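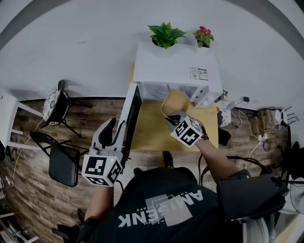
According to one reply on the interim draft, a cable pouch is only worth having if the cable goes back into it, and the report ought to say how often that happens. The reply is fair, and section 3 has been rewritten to deal with it.

1. Purpose

The Garkedcombe project looks at how small desks are kept clear when several devices share one room. This part deals with thin cables and the soft pouches sold for storing them. Larger leads, power strips and network equipment are treated in part 2, which is due in August.

2. Setting

The work was done at a wooden desk with a pale top. A white cabinet with an open shelf stands behind it, with two potted plants on top, one leafy and one with red-pink flowers. A router, a power strip and a number of other cables lie on the floor to the right of the desk, near a cardboard box. They were left in place throughout, as clearing them would have changed the conditions between sessions.

3. Method

Each trial began with the pouch on the desk and ended when the cable was fully inside, with no loop showing. Two ways of folding were compared: a flat figure of eight, and a plain coil. A trial was marked as failed if the cable sprang out before the pouch was closed. Putting away was recorded separately from taking out — the draft had merged them, which hid most of the failures.

In all, 734 trials were logged over four sessions. The log was closed on 11th May.

4. Results

The plain coil was quicker but failed more often, mainly with the stiffer cables. The figure of eight held its shape better and came out with fewer knots. Differences between the Nokirex and Brendance pouches were small and may be due to the order in which they were used.

5. Limits

Only one desk height was tried. Cable stiffness was judged by hand and should be measured properly in part 2. The Dehghan folding chart was followed for the coil only — it gives no figure of eight.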